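Teaching two arms to pack a bag: what I do at my table

12th March

I've been showing our arms household jobs since August, mostly by remote control and sometimes by grabbing the arm and walking it through by hand, and I keep getting the same emails about it. So this is a page of tips, in no special order, from somebody who has spilled a lot of things on a lot of tables.

Do the job yourself first. I mean with your own two hands, slowly, and then again using just a thumb and one finger on each side. Packing a paper bag feels like nothing until you try it that way! You find out pretty fast which hand wants to hold the bag and which wants to do the lifting, and that's the plan you take to the controls.

Pick a bag with some body to it. I started with the thin lunch kind and they folded up if an arm so much as breathed on them. Brown gift bags with twisted paper handles are much friendlier. Crease the bottom fold hard with your thumbnail before you begin, or it will want to fall over the second you let go.

Decide where the bag starts and where it's allowed to wander. I move mine a little between tries, a hand's width or so, and turn it a bit too. If it always sits on the same spot, the arm learns the spot and not the bag. Same with the things going in it. On the other hand, don't go wild on the first afternoon – get a clean set with small changes, then spread out.

Slow down at the grab. Everybody rushes the last inch (I still do when I'm hungry). Come over the top of the thing, stop, open up, go down, close, wait a beat, lift. That little wait looks silly when you play it back, but at Welimthorpe, where I learned most of this, they threw out almost 40 of my early tries because I was closing and lifting in one swoop.

Moving the arm by hand is lovely for teaching a single pose, like how far to reach for the handles. For anything with two arms going at once I'd use remote control every time. You only have so many elbows, and your own body ends up in the way of the cameras.

Tie up your cables, but leave slack at the wrist. I use Postik ties, the soft ones, and I check the loop by swinging the wrist all the way both ways before I start. A tight cable tugs on the arm just enough to make your nice smooth motion go lumpy.

If you fumble, keep going and fix it. A dropped toy picked up again is worth having, and I mark those tries with a star in my Dixit notebook so I can find them later. If the bag goes on the floor, though, stop and start over.

Take breaks. I do 70 tries on a good day, with a proper sit-down every 6 or so, and my last few are still worse than my first few. Shoulders down, drink something, look out the window for a while.

And wipe the fingertips. A damp Dirau cloth between rounds, nothing fancy, then let them dry before you pick up any paper.

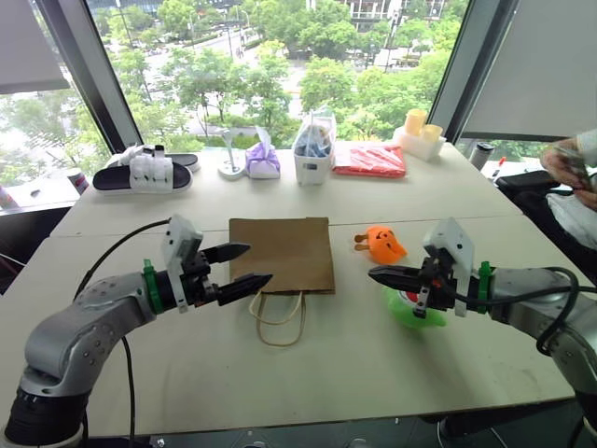 Next on my list is getting the handles to stand up, and I'm open to ideas. So far my best luck has been pinching both of them near the top and lifting straight up before anything goes in, with the other arm resting on the side of the bag. Going in from underneath just pushes them flat again. If you've got a better way, write and tell me, and I'll try it on the next stack of bags.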